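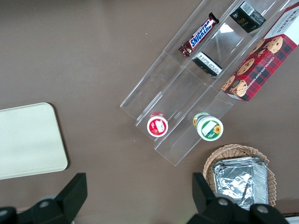 Ayten Yurt would drop the clear stand from Pinto altogether. Acrylic gives the depth estimate nothing to hold on to, she says, and we are spending bench nights on a material problem that a sheet of painted MDF would fix.

Noted. Leaving it in for now. The bottle rack is acrylic as well, so swapping one out only moves the problem to the back of the table.

29 April 2021, Pliseck workshop, back bench

Work tonight: wrist camera calibration on both arms, approach heights for the stepped stand, cable routing on the left arm.

Calibration. Redid hand-eye on the left arm with the printed board, 20 poses. First solve was poor. Two of the poses had the board nearly square to the lens and were adding nothing, so I replaced them with steeper ones and the residual settled. Right arm kept its February calibration after a check against the tray corners. The old file is still in the Clurkora folder under the wrong arm name. Rename it before anyone loads it.

Depth on the stand. The planner is still taking the tabletop as the surface in places where it should be taking the channel. Packets on the channels come back at a sensible height. The gaps between them come back at table height or as holes, and glare off the plastic gives a patch of noise that moves with the wrist. Tried three things:

Exposure down to 70 per cent of the auto value. Less noise, but the black cartons lose their edges against the stand.

Temporal averaging over 15 frames with the wrist stationary. Helps with the holes, does nothing for the glare.

Fixed model of the stand, registered from its two end corners, depth ignored inside its outline. Works best by a good margin. The drawback is that the stand must not be bumped, and it does get bumped.

Going with the fixed model. Arnout De Graaf asked for a re-registration step at the start of each run. Agreed, and it should abort if the corners have moved more than the pad width.

Approach heights. The Snickers is easier than expected when the fingers close across the short side of the wrapper. Coming in along the bar, the fingertips catch the crimp and turn it. The small cartons want a shallower approach than I had set. Round lids on the jars are fine from above provided the fingers open fully before descent; at the half-open preset one finger lands on the rim.

Foil in the wicker basket: not attempted. Basket rim is higher than the model says. Measure it.

Cable on the left arm. Rerouted the loop at the wrist. It had been pulling at full roll and the force reading drifted with it. The new loop is longer and hangs free of the joint, though it now swings when the arm reverses. Need to look at whether it can reach anything on the table during a fast return to home.
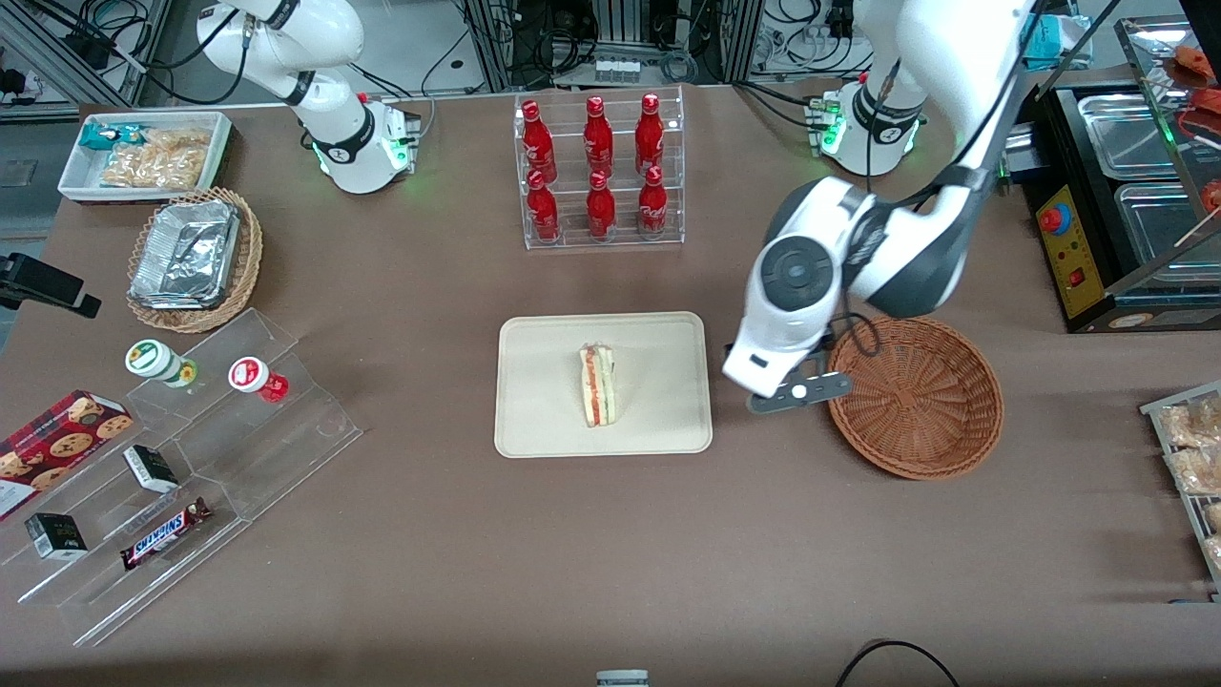 For the return path I have put a waypoint above the sandwich tray at 100 mm clearance, measured from the top of the sandwich and not from the tray. The earlier waypoint was set with nothing on the tray, and the standing sandwich took up most of the margin. The right arm stays parked for all of this. Dual-arm moves are locked out in the config until the cable question is closed.

Plasesis pads: the replacement set is slightly thicker than the old ones. Finger closing width has to be offset in software, same value both sides. Entered for the left arm. Not entered for the right.

Open items

Re-registration step, with abort (Arnout)
Measure basket rim, update model
Pad offset, right arm
Rename February calibration file
Slow return to home and watch the cable
Matte film on the stand channels as a halfway answer to Ayten's objection. Offcuts in the plotter drawer, check width first

Powered down at the wall, both arms. Config saved to the shared drive.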